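Visit report: the Heltonar computer repair and reuse workshop, Tidach

I went to see Heltonar in May, on one of the afternoons when they let people come in and look around. I had signed up through our local library, which keeps a list of small workshops that accept visitors. The group met at the side door at 2 p.m. The front door is for deliveries, and there is a sign that says so, but two of us still tried it first.

Heltonar takes in office computers that companies and schools are done with. Some are repaired and sold again, some are taken apart for spare parts, and the rest goes to a metals recycler called Pintér, a short drive away. The building used to be a furniture store. You can still see where the showroom was, because the carpet changes to bare concrete halfway down the hall.

Our guide was Sinan Ertürk, who runs the workbench side. He gave us a short safety talk and asked us to leave bags on the hooks by the door. He also said not to pick anything up from the benches unless someone handed it to us.

Intake

The first stop was intake, at the back near the loading bay. Machines arrive on pallets, shrink-wrapped. Each one gets a sticker with a number and goes on a rack by size. The numbers start over every year, and the one on top of the rack when we came through was 3422. I asked if that was a lot for May. Sinan said it was normal, and that late summer is when things get busy, when schools clear out their rooms.

Drives come out before anything else happens. They go into a locked cage and are wiped or shredded depending on what the customer has asked for. We could look at the cage from outside. The shredder was off that afternoon, so I can't say how loud it is.

The benches

The main room has three rows of benches with good overhead lighting. It was quieter than I expected. Most of the noise came from a compressed air booth in the corner where cases are blown out before they go to a bench.

We spent most of our time here, and it was the part I liked best. Sinan took us through the order of work on a desktop tower or workstation. The side comes off first, then there is a look inside for anything burned, leaking or loose. The memory goes next, then any expansion cards, then the heatsink and the processor. The power supply stays in until the board has been looked over.

He spent a while on processor sockets. On the type he talked about, the chip sits under a hinged metal plate, held down by a lever. The pins or contacts underneath are very fine and a dropped screwdriver can ruin a board that was fine a minute earlier. Heltonar checks every socket with a magnifier and a bright lamp before a processor goes back in. If contacts are bent, one person on the team tries to straighten them, and if that doesn't work in 20 minutes the board goes to the parts shelf.

Someone in our group asked if the boards from large brands are harder to reuse. Sinan said the boards themselves are fine, but some have their own shape or their own power plugs, so they are easier to keep in the case they came in. A complete machine with a good board is worth more to them than the board alone.

We were allowed to lean in and look at opened machines as long as our hands stayed behind our backs. I had not looked inside a computer for years. The amount of metal bracketing surprised me.

Testing and packing

Rebuilt machines go to a rack where they run a test overnight. After that they get a clean, a power cord and a printed sheet listing what is inside. The sheets are made with a program called Sullico, which one of the employees wrote and which has a lot of very small buttons.

Packing is done by hand in reused boxes. Prices for a finished desktop start at 58 and go up to about 160, depending on memory and the age of the processor. There is a small sales counter by the exit, open on visit afternoons. It takes cards only. I bought a keyboard.

Practical notes

The tour took close to two hours, with a break for coffee in the old showroom office. There is no charge. Closed shoes are required and they do check. The floor is level all the way through, but the aisle between the second and third rows of benches is narrow, and a person in our group who used a walker went around by the wall.

Parking is behind the building. The bus stop is on the main road, and the walk from there has no sidewalk for the last stretch, so be careful if you go in winter when it gets dark early.

Pictures are allowed at the benches and in testing. They are not allowed at intake, where customer labels are visible. Ask before you take any of the employees.

The next visit afternoons will be on the library list. Groups are kept small, and ours was full.

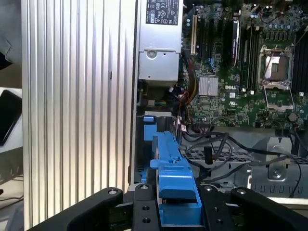
Inside a Dell computer, with the processor socket open and empty.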